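Clundberg Middle School
Social Studies and English Department – Minutes, August Planning Meeting
Room 20, 3:15 p.m.
Minutes taken by Leokadia Pawłowska 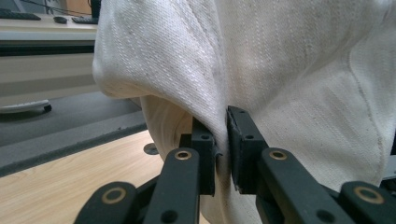
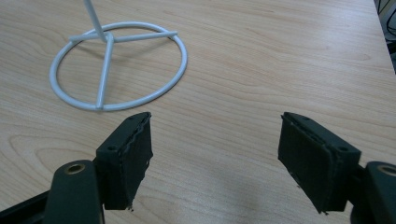
Reading time: 4 min

1. Opening

The meeting was called to order at 3:15 p.m. The chair for the session was L. Pawłowska. Grade 6, 7 and 8 teachers were present, with the reading specialist and the school librarian. The assistant principal joined for items 4 and 5. Minutes of the May meeting were accepted with one correction: under item 6, "semester exam" should read "unit exam."

2. Schedule and class assignments

The final master schedule was distributed. Enrollment for the fall stands at 596 students. Grade 7 history moves from five sections to six. The added section meets during fourth period in Room 20.

Two points were raised on the schedule:

Fourth period is split by second lunch on the current bell schedule. The Grade 7 team asked that the added section be placed on first lunch so the class is not interrupted. The chair will take the request to the office.

The advisory period is shortened by five minutes on assembly days. Teachers should not plan graded work for advisory on those days.

Mentor assignments for teachers new to the building are unchanged from the draft list. Mentors are to complete the first classroom visit before the end of the first grading period. The visit form has been cut to one page. It does not go in the personnel file.

3. Grade 7 history – sequence of units

The Grade 7 team proposed moving the unit on colonial settlement ahead of the unit on map skills. The reasoning was that map skills taught in isolation last year did not carry over to the unit tests. Under the proposal, latitude and longitude, scale and legend reading would be taught inside the settlement unit, using the maps already in the Estell reader.

Discussion. The Grade 6 team noted that students leave Grade 6 with scale and legend but with little practice in longitude. The reading specialist asked whether the Estell maps print clearly in black and white. Two do not (chapters 3 and 7). Color copies of those pages will be requested.

The change was adopted for one year. Unit test results will be compared with last year's at the January meeting.

4. Classroom book sets

The librarian reported on the inventory. The department holds 276 copies of the Estell reader in usable condition, with a further group set aside for spine repair. Books with missing pages are to be sent to the library with a slip stating the page numbers. Books with writing in the margins stay in circulation.

Checkout will be by classroom set. Students will not take the reader home except by a signed card. The Grade 8 team objected that homework reading depends on home copies. After discussion it was agreed that Grade 8 may issue home copies for the primary source unit only – cards to be collected by the homeroom teacher.

The assistant principal confirmed a department book allowance of $1,000 for the year. Requests should be submitted on the purchasing form with the title, the number of copies and the grade level. Requests sent by email will be returned.

5. Reading log

The department reviewed the Mulder reading log, used last year in Grade 6 only. Students record the title, pages read and one sentence on the content. The log is signed at home once a week.

Points in favor: the form is short, and the weekly signature was returned more reliably than the nightly one it replaced. Points against: the sentence is often copied from the back cover, and the log does not separate fiction from nonfiction.

Agreed changes:

A column for fiction or nonfiction will be added.
The sentence will answer a prompt set by the teacher each week.
The target is 20 minutes a night, four nights a week.
The log counts as a completion grade and is not scored for content.

Grade 7 will adopt the revised log. Grade 8 will decide after the first grading period.

6. Essay rubric

The draft rubric for the argument essay was read through. The four-point scale is kept. In the evidence row, "adequate" was replaced with "at least two cited sources." In the conventions row, the reference to cursive was removed. English and social studies will use the same rubric, so that a student receives the same terms in both classes. The revised draft will be posted to the shared folder.

A question on late work was carried over. The current policy differs between grades, and the Grade 6 team was not ready to vote.

7. Sketumlow field trip

The Grade 8 trip to the Sketumlow historical site is approved in principle. The site requires one adult for each group and does not admit groups after 1:30 p.m. Bus requests are due to the office before the permission forms go out. Last year the order was reversed and the forms had to be reissued with a new departure time. The writing assignment tied to the trip will be scored on the rubric in item 6.

8. Action items

Pawłowska – lunch request for the added Grade 7 section; post revised rubric.
Librarian – color copies of chapters 3 and 7; repair list.
Grade 6 team – revised reading log; position on late work.
Grade 8 team – bus request and draft permission form.

9. Next meeting

Same room, 3:15 p.m. Late work will be the first item. The meeting closed at 4:25 p.m.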